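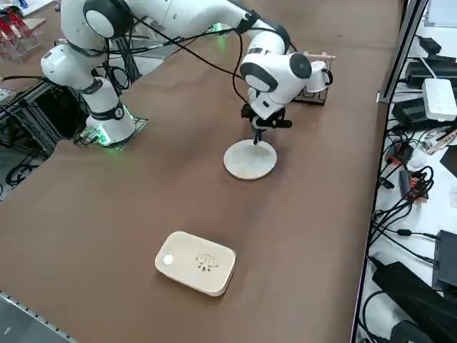
The black gripper with the rod, tip down on the center of the disk.

From the Kirnitz bench, 26/03/2023

Hello again! I promised in the last newsletter that I'd stop talking about grippers and finally write up the cable covers. Well, the cable covers can wait, because the new fingers from Zullell came in and I've been playing with them ever since (playing is the wrong word if my boss is reading, so let's say evaluating).

A quick catch-up for anyone who missed December. We have two arms on one table, and up to now I'd been swapping the old Flarkum fingers on and off depending on the job. They're fine on boxes. Give them anything skinny and they get sulky, and a thin rod has always been my least favorite thing to pick up with them. So that's where I started this time: grab the rod, stand it straight up over the wooden disk, bring it down to touch the middle, let go of nothing, go back up. I ran it 80 times with each set. The Flarkum fingers let the rod tilt on 7 of those. The Zullell ones did it twice, and both of those were in the first few minutes, when I had the grip force set way too low. I'll take it!

What I like best is the shape. The angled tips give the rod somewhere to settle, and I don't have to be so fussy about where the wrist ends up. What I don't like is the mounting. Four tiny screws, all of them on the side you can't reach once the cables are on. I said a few things out loud about that.

Then there's the rack test, which is more fun and a lot slower. It's the little wire rack plus a mug and the dowel, and the point is to see how each gripper copes when there are bits of metal to bump into from every direction.
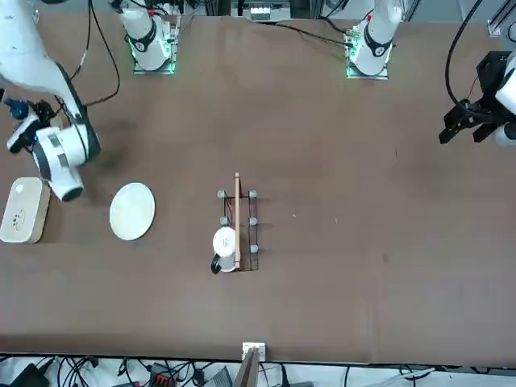
Rack, mug and dowel mid-table, with a gripper on either side.

I'm still tuning this one. The Afridi controller lets me cap the speed for each arm separately, so I keep the right arm slow and let the left one move a bit quicker, and I've logged 646 moves so far out of the 2000 I want before I say anything firm. My hunch is that slimmer fingers will win near the wires and lose on the mug, but I've been wrong about mugs before.

If you've got a favorite finger pad for smooth, round stuff, please write in. I'm down to my last strip of the gray rubber and the shop is out of it until further notice.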